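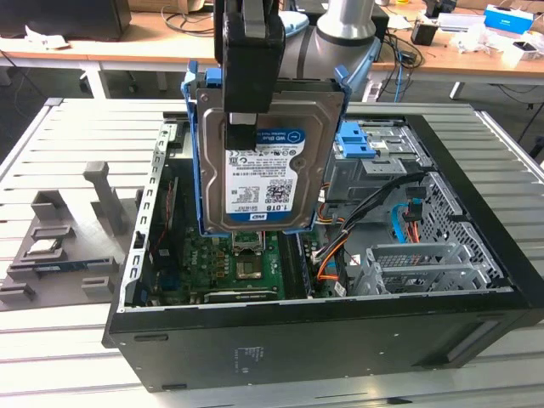

Nitedeo

Nitedeo 是一个命令行备份校验工具，给目录树建立校验清单，之后在任意一份副本上核对文件是否缺失、改动或损坏。它不负责复制文件。复制请继续用 rsync、cp 或者你习惯的任何办法。

最初的代码由 Damian Schwaiger 编写，用来核对一批口述史录音的几份副本，后来由 Jytte Lauritsen 改写成现在的结构。中文说明文档与英文版分开维护，两边有出入时以英文版为准。

适用范围

适合内容基本不再变动的数据：照片、扫描件、录音母带、论文原始数据、结项后的工程文件。
不适合数据库的数据目录、虚拟机镜像和正在使用的邮件存储。这些文件随时在写，清单刚生成就已经过期，核对时会报出大量“改动”，看不出哪些是真正的问题。

安装

发布页提供 Linux 的静态编译版本，下载后放进 PATH 中的某个目录即可。从源码编译：

git clone 本仓库地址
cd nitedeo
make
make install PREFIX=$HOME/.local

编译需要 C 编译器和 SQLite 的开发包。没有 SQLite 时可以用 make NOSQL=1，编译出来的程序只支持文本清单，不支持 history 子命令。

macOS 可以编译，测试做得不多。Windows 下请在 WSL 中运行，不要对 NTFS 分区上带有重解析点的目录使用 --follow，已知会陷入循环。

快速开始

为一个目录建立清单：

nitedeo init /data/archive

程序会在 /data/archive 下生成 .nitedeo 目录，其中 manifest 是清单，config 是配置，log 存放每次核对的记录。

把整个目录（连同 .nitedeo）复制到另一块硬盘，然后在副本上运行：

nitedeo verify /mnt/backup/archive

没有问题时程序不输出任何内容，返回值为 0。加上 -v 会逐个列出文件。

确认原目录中的改动是有意为之以后，更新清单：

nitedeo update /data/archive

update 默认会逐项询问。加 --yes 跳过询问，但对“内容改变而修改时间未变”的文件仍然会停下来，这类文件必须手工用 accept 子命令逐个确认。这个行为没有开关，请不要再提相关的功能请求。

清单格式

清单是 UTF-8 编码的纯文本，每个文件占一行，字段之间以制表符分隔，共 4 个字段，依次为：

摘要：十六进制小写，默认算法为 BLAKE2b，可在 config 中改为 SHA-256
大小：单位为字节
修改时间：UTC，精确到秒
路径：相对于清单所在目录的上一级，分隔符统一为正斜杠

路径中的制表符、换行符和反斜杠用反斜杠转义，其余字节原样保留。文件名不是合法 UTF-8 时，该行路径字段以 x: 开头，后接十六进制表示。

清单最后一行是对前面所有行的摘要，以井号开头。手工编辑过清单后，用 nitedeo seal 重新生成这一行，否则 verify 会拒绝读取。

行的顺序按路径的字节序排列，和系统的语言设置无关。两份清单可以直接用 diff 比较。

配置项

config 文件每行一项，写法为“名称 = 值”。不认识的名称会报错退出。

algorithm
blake2b 或 sha256。更改后需要重新执行 init --force，旧清单会改名保留。

exclude
要忽略的路径模式，可以出现多次。模式写法与 gitignore 接近，但不支持以感叹号开头的反向规则。

threads
同时读取的线程数，默认值为 1。机械硬盘请保持默认，多线程会让磁头来回寻道，总时间反而变长。固态硬盘可以适当调大。

keep_logs
保留最近多少次核对记录，默认 10。设为 0 表示全部保留。

stale_days
距上次核对超过多少天后，status 子命令会给出提醒。默认不提醒。

子命令一览

init　建立清单
verify　按清单核对
update　将改动写入清单
accept　确认单个文件的改动
seal　重新生成清单末行
status　显示上次核对的时间和结果
history　查询某个文件在历次核对中的状态（需要 SQLite）
compare　比较两份清单，不读取文件内容

compare 只看清单，速度很快，适合在两台机器之间先对一遍，再决定要复制哪些文件。它会把摘要相同而路径不同的条目标为“移动”。空文件的摘要全部一样，因此不参与移动判断。

返回值

0　没有发现差异
1　有新增或缺失的文件
2　有内容改变的文件
3　有文件无法读取
4　清单本身损坏或末行不符

同时出现多种情况时返回数值最大的一个。脚本里请判断具体数值。返回 3 的时候应先检查硬盘和连接线，再考虑文件本身。

关于硬盘存放的几点建议

以下内容和程序没有直接关系，因为问的人多，由 Roswitha Ruchti 整理后放在这里。

离线保存的硬盘至少准备两块，最好分别放在不同的建筑里。两块硬盘尽量不要同一批购入。

每块硬盘写一张标签，注明编号、启用年月和所存目录的名称。标签不要贴住透气孔，也不要盖住厂家标签上的序列号，送修和保修查询都要用到。

把硬盘从机箱里取出之前先关机并拔掉电源线。机箱侧放比立着好操作。带托架的硬盘连同托架一起取放，手不要碰到电路板一面的元件。拔 SATA 线时捏住插头，不要拽线。

取出的硬盘装入防静电袋，再放进有衬垫的盒子。普通气泡膜可以包在防静电袋外面，不要直接接触硬盘。

从较冷的地方拿进室内的硬盘，先连袋放置一段时间，等温度接近室温后再通电。袋子里如果有水汽，就继续等。

用 USB 硬盘座核对大目录时，注意供电和散热。有些硬盘座会自动休眠，导致读取中断，这时 verify 会返回 3。硬盘座的休眠功能能关就关掉，关不掉的换一个。

我们自己的做法是每年 2 月把所有离线硬盘接上核对一遍，结果用纸笔抄在登记本上。登记本和硬盘分开存放。

校验失败怎么办

先不要运行 update。update 会把损坏后的内容当作新内容写进清单。

换一根数据线或换一个接口，再核对一次报错的文件：

nitedeo verify --only 路径 /mnt/backup/archive

第二次通过，说明问题多半出在传输上。内存故障也会造成时好时坏的结果，可以运行内存检测工具排查。

两次都失败且摘要相同，说明盘上的内容确实和清单不一致。到另一份副本上核对同一个文件，如果那边完好，就复制过来，把坏文件改名保留，暂时不要删除。

两次都失败而摘要各不相同，请停止使用这块硬盘，先把还能读出的数据转移走。

所有副本都失败，就要怀疑清单。查看 log 目录中更早的记录，或者从版本管理中取出旧清单重新对照。我们建议把 manifest 文件另存一份，例如提交到一个单独的 Git 仓库，这个文件很小，压缩后更小。

Nitedeo 没有修复功能。需要冗余数据修复的，可以配合 par2 一类的工具使用，生成的恢复文件照常纳入清单即可。

测试数据

仓库的 testdata 目录里有一个小型目录树，共 1000 个文件，内容由脚本生成，不含任何真实资料。其中 7 个文件被有意改坏，涉及截断、单个比特翻转和末尾补零。expected 文件列出了核对后应得的结果。

make check 会在临时目录中展开这些文件并逐项测试。文件名中包含中文、带变音符号的拉丁字母和非法 UTF-8 字节，在某些不区分大小写或强制改写文件名的文件系统上无法展开，测试脚本检测到后会跳过相应部分，并在末尾列出跳过的项目。

测试数据以 CC0 方式发布，可以用于测试别的工具。

已知问题

硬链接按普通文件处理，每个路径各读一遍，不会识别为同一个文件。

稀疏文件按逻辑大小读取，核对时间与实际占用空间无关。

不记录权限、属主和扩展属性。Balthasar Zürcher 提交过一个记录扩展属性的补丁，放在 xattr 分支上，还没有合并，清单格式可能会变，请勿用于正式数据。

在 macOS 上，文件名的组合字符与 Linux 上的写法可能不同，两边的清单会互相报告缺失和新增。临时办法是 compare 时加 --normalize，verify 暂不支持这个选项。

核对过程中按 Ctrl-C 中断，已完成部分的记录会写入 log，但下次仍然从头开始。断点续核在计划中，没有时间表。

与 Nideo 的关系

Nideo 是本项目的旧名，清单为二进制格式。旧清单可以用 contrib 目录下的 nideo2txt 转换，转换后请立即完整核对一次。旧格式的修改时间按本地时区记录，转换时要用 --tz 指明当时的时区，指错了不影响摘要，只是会多报一批时间不符。

nideo 命令的兼容链接已经移除。还在定时任务里调用它的，请改成新命令。

参与开发

问题报告请附上 nitedeo --version 的输出、操作系统、文件系统类型和完整的报错信息。清单里的文件名如果不便公开，可以用 contrib/scrub 处理，它会替换路径而保留行数和顺序。

补丁请基于 main 分支，一个补丁只做一件事。涉及清单格式的改动先开议题讨论。C 代码的缩进用制表符，注释用英文。文档翻译的问题请联系 Ambros Kaufmann，他也在收集其他语言的译文。

许可

程序代码采用 ISC 许可证。文档采用 CC BY 4.0。contrib 目录下的脚本各自在文件开头注明许可。

本文档最后修订于 2022年12月7日。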